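Quick one tonight, the phone is at 2 percent and the charger is in the truck.

So Damis finally put out the plan for the new palm oil mill. Two lines to start, bigger trucks, 100 more acres upriver. Everybody at the co-op meeting talking at once. My question was water – who gets it in dry months, the growers or the mill? No answer. They said wait till July. 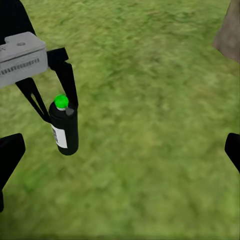 Asnakech Kahsay: You left out the road. The mill trucks will use the same bridge as us and it was patched twice last year. Ask them who pays for that.

Fair point, I'll ask. Also the price thing. Cozma used to pay by weight at the gate, cash, done. Damis wants to pay by oil content, tested in thier own lab. Not saying they'd cheat. Just want a second scale somewhere, thats all. 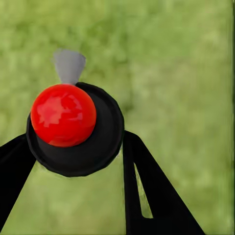
Bevstead, April 14, 2019

Back from walking the lower blocks. Ground soft, two rows yellowing, probably magnesium. Bought a bag of Tromel to try on one row and not the other.

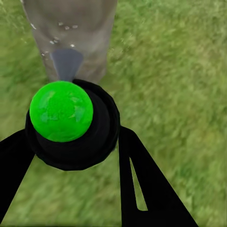

Fruit is still my main worry. Cut too early and the oil test kills you. My youngest keeps asking if it's ripe yet – if it's bright green like that ball, leave it on the tree, I tell her. Anyway. More after the next meeting.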